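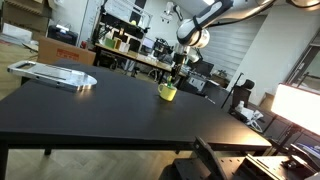

16 Jan 2024

Table top, coating trial, day one on the new finish. Writing this fast before I lose the light and my patience.

Went with the Murnetti matte on the big black table in the end. Rory MacKinnon wanted the Moncrieff satin and I said no, we had the satin on the old bench and every fingerprint showed by lunch. Matte is better for that. Still throws back more light than I'd like, soft patches from the overheads and another lot from the side. Fine for working at. Not fine if you are trying to judge the surface itself, you end up tilting your head like a chicken.

Things used today: yellow mug, the flat silver tray, cloth, the two-sided tape, desk lamp for a bit. Mug has the little green thing standing up in it. Leave it in please, the mug is the standard mug for this and I want it the same weight every time.

Mug marks

Set down and lift, set down and lift, three spots on the top. One near the middle, one by the front edge, one over the far side. Base of the mug is unglazed where it touches, so it is a rough ring, that is the point of using it. Middle spot: faint ring, came off with dry cloth. Front edge: nothing I could find. Far side: ring, did not come off dry, came off with damp. No idea why that spot is different. Maybe I leaned on it. Maybe the coat is thinner there, I did that end last and was running short in the can.

Then the drag. Short pull, handle side leading. Squeaked. Left a gray line you can feel with a nail but I think it is mug on the table and not a scratch in the table. Have taped beside it, don't clean it, want to look again in the morning when I'm less sure of myself.

Tray

Slid much easier than the mug. Edges are polished and that seems to help, no bite at the rounded end at all. The handle end is another matter. If you lift by the cut-out and let the other end trail it's fine, but if you push it flat from the handle it digs a bit. Got one proper scratch this way, short, near the left. My fault, pushed it while reaching for the pen. Wrote it down as a result anyway.

The tray picks up every light in the room so don't bother looking for marks on the table right next to it. Move it first. I spent a good while on a "scratch" that was a reflexion off the tray edge.

Note on putting it back: it doesn't matter if the tray sits at an angle, stop straightening it, the straightening is what makes the extra marks.

Legs / level

Table has a slight rock, worse when you press on the near left. Tried a fold of card under the leg, better, then it walked out again. Needs a real shim. There were leveling feet in the Busum order, I'm nearly certain, but the packing list says 731 and the sticker on the bag says something else and I didn't want to open it and then have to send it back. Asked Rory, he'll ring Mostent. If they turn out to be the wrong thread we'll cut something from the rubber offcuts.

Rock matters for the drag test by the way. If the top tips even a bit the mug catches on one side of the ring and you get a half moon and not a line. I threw out the first drag becuase of this. Not counted.

Boxes

The back of the room is getting silly. Flattened ones leaning on the wall over the printer again, and they slide. If one comes down on the printer I'm not the one fixing the feeder this time. Take them out with the paper on your way past. The brown one with the red label stays where it is – still has packing in it and I need it for returning the first sample top. Do not flatten that one. Do not put coffee on it either, there's a perfectly good side table next to it.

Printer did print today, for the record. Test sheets came out pale on the left but readable. Sheets are in the folder.

Cleaning

Dry cloth first, always. Then damp, water only. Somebody (me) used the spray in the corner early on and it left a shiny patch that has not gone away. So matte finish plus that spray = shiny patch, there you go, a result. Going to try the tin of Moncrieff cleaner on the scrap piece tomorow, not on the table. Scrap piece is on the shelf with a P on it for practice.

Cure time on the can says up to 8 days before heavy use. We are at 3. So all of the above is on a finish that isn't done yet and the rings might be nothing more than that. I'd still rather know now. Plan is same mug, same spots, same tray once it's fully hard, and compare. If the far side still rings then it's the thin coat and I'll redo that end.

Would like one more go in May when the room is warm, the old bench got tacky in the heat and nobody had tested for it. Put it in the big calendar.

Still to do
shim for near left leg
look at drag line in the morning, with the lamp low
weigh the mug, green thing included, write it on the sheet not on your hand
ask Rory what he did with the second can of Murnetti
scrap piece + cleaner
cardboard out

Phone rang in the middle of the tray part so the order of the last two pushes might be swapped. Scratch is from the later one either way – I have it down as push 3.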